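Workshop notebook, soft goods bench
Last updated: January, 4:40 pm

Continuing with the coat stand corner. Agathe wants the garment care notes finished before the Grullton people ask for them again, and I have used up my stock of polite ways to say "soon." So: gray garments, how they hang, how they fold, and what a coat stand does to them over a winter.

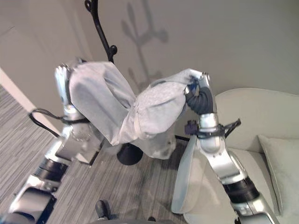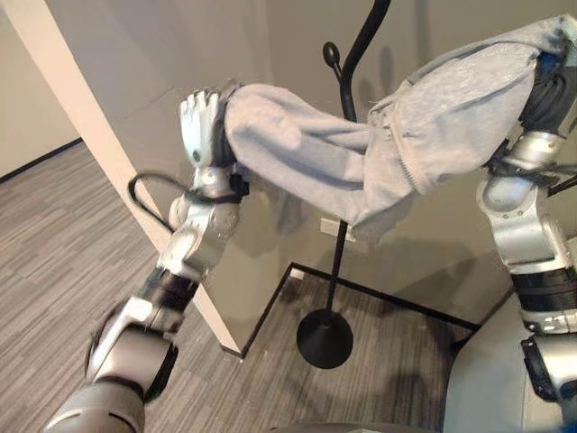
Gray garment held stretched out, black coat stand behind.

Notes on the hoodie. It's fleece, the slightly fuzzy kind, with a zipper. Fleece forgives nearly everything except being hung by one shoulder on a small hook, which is how everybody in this building hangs everything. You get a little peak in the fabric, like a tent. Régis Texier maintains the peak drops out overnight. I left one of my own on the hook for five nights and wore it to lunch with a horn on my shoulder, and he said it suited me.

What I want in the notes so far:

Hang by the loop if there is one. If the loop has torn off (it has), fold it.

Zip up before folding. An open zipper wanders, and you end up with a parcel that has one long side and one short side and a lump in the middle.

Sleeves out straight first, then in across the back. Agathe does sleeves last. We have agreed to differ and she has agreed to be wrong.

Cuffs get bunched whenever you pick a thing up by the sleeve ends. Smooth them before the final fold or the crease sets.

On the coat stand: slender pole, round base, perfectly nice until you load it. Two winter coats on the same side and it starts to lean toward the sofa. I tried it with the Renaud parka and the long wool one and had to catch it. Two on opposite sides is fine. The sofa is also where coats go when people can't be bothered with the stand, and being white it shows every bit of dark lint. I have started keeping the lint roller under the cushion. Please put it back under the cushion.

Traso sent the new hangers, order 211. Wide shoulders, decent finish, and too thick for the hooks on our stand. I've written to them. The Nular ones fit but they're so slick that the fleece slides off if you close the door with any feeling.

To do: try the fold again on a shelf with up to 5 garments in the pile and see which one slumps first. My money is on the bottom one. Régis has put a coffee on the top.

Also need a new loop sewn on. Agathe has the needles.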